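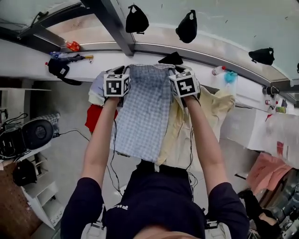 *Blue-and-white check, with the rest of the pile behind it.*

**Lake Quintero in April – park at Beler or take the shuttle?**

**sandbar_joe** – 4/10/24

We have four nights booked on the east shore and want to spend most of the time at Beler beach. Two adults, two kids, one cooler. The rental office says the Bradoteck shuttle runs from town to the beach, but the page I found only lists summer times. Is it running yet? And is the north lot open, or do we have to use the one by the boat ramp?

**mudflat**

The shuttle is running, weekends only until May. 11 trips a day, last one back at 6. The north lot is open. It was 18 dollars for the day when we went, card only. The ramp lot is for trailers and they do ticket.

**kettlepond**

I would skip the shuttle with kids. It drops you at the top of the stairs and you carry everything down. From the north lot it's 500 yards on a flat path.

**mudflat**

There's a ramp next to the stairs now. It went in last fall. We took a stroller down it.

**kettlepond**

The ramp ends in soft sand. I had a wagon and ended up dragging it the rest of the way. Maybe a stroller does better.

**sandbar_joe**

Thanks, both. Sounds like we drive, at least on the weekdays. Next question is the water. Is it too cold for kids to swim? Ours will go in no matter what we say, but I'd like to know if we should buy wetsuits first. Also, is the snack bar open, or should we pack lunch every day?
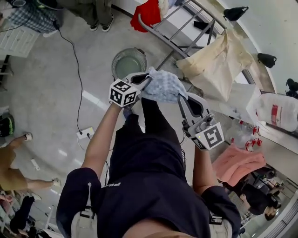
**Hollis Whitlock**

Cold, yes. Ours lasted a few minutes at a time in the shallow end by the rope. I wouldn't buy wetsuits for four days. Witutine in town rents them, 35 dollars each for the week, and they have small sizes if you call ahead. Snack bar was closed, so pack lunch.

**kettlepond**

Agree on renting. Disagree on the shallow end – there's a drop-off past the second post and no lifeguard until June. I'd keep them on the south side by the picnic tables.

**mudflat**

The drop-off is well outside the rope. Inside it you can stand the whole way. South side has the geese, and what geese leave behind.

**kettlepond**

The rope wasn't up when I was there. Check before you let them in.

**sandbar_joe**

Will do. Does anyone know if the north lot fills up on a Saturday this early in the season?

**Hollis Whitlock**

It was almost full by noon the last time we went. Get there by ten and you'll be fine.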